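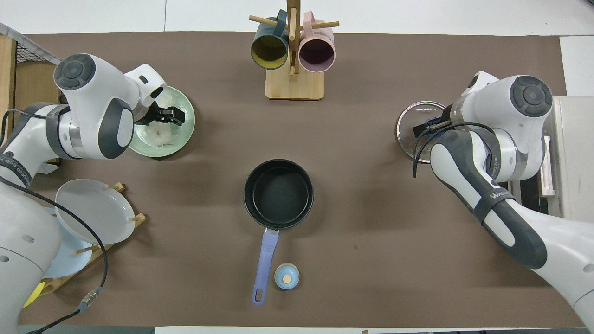 Kitchenware Corner: Dish Racks and Mug Trees

The Mirnero shop has rearranged its kitchen shelves for the end of summer, and the small wooden pieces have moved to the front. Several of you wrote in after the July newsletter asking about drying and storing dishes in a kitchen with very little counter, so this month's item sticks to that.

A wooden dish rack with dowel pegs holds plates on edge and lets the water run off both faces. Put the wide plates toward one end and the side plates toward the other, and leave a free slot between them if you have one. Wipe the wood down at night. If the pegs start to feel rough, sand them lightly and rub in a little food-safe oil, then leave the rack out of use for 2 days.

A mug tree takes up no more room than a saucer. Hang the mugs you use every day and keep the rest in a cupboard. Heavy mugs go on opposite sides of the post, or the base will tip.

Nonstick pans need more care than plates. Let a saucepan cool before washing it, use a soft sponge, and skip the steel wool. A pan with a hole in the handle can go on a wall hook, where nothing gets stacked inside it and scratches the coating.

Our Wadow rack is back in stock, along with the Cenari mug tree in light wood. Both are on the center table near the register. Orders over $60 ship free through August 15, 2025. If you have a loose peg on an older rack, bring it in and we will glue it at no charge. Allow 3 days for the repair.

Next month: cutting boards, and a reader's question about getting onion smell out of them.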